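Hand-held grippers: pad trials move on to containers

We have been at this since January, and the black pads are finally getting a proper workout! Gilmar Dantas put the Hudec fingers up against the older Ustier pair over 482 grasps, and the stacked containers were the part everyone wanted to try — a small plastic one riding on top of a bigger glass one, with the fingers closing on the glass only. Glass is a lovely, nasty test for rubber. The Hudec pair held on 91 more grasps than the Ustier, far better than any of us had guessed. Next up are softer pads from Volletwood, and we can't wait to get them on. If you'd like a turn, tell Gilmar which afternoons suit you. 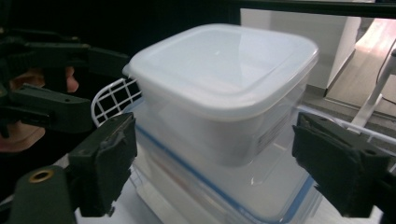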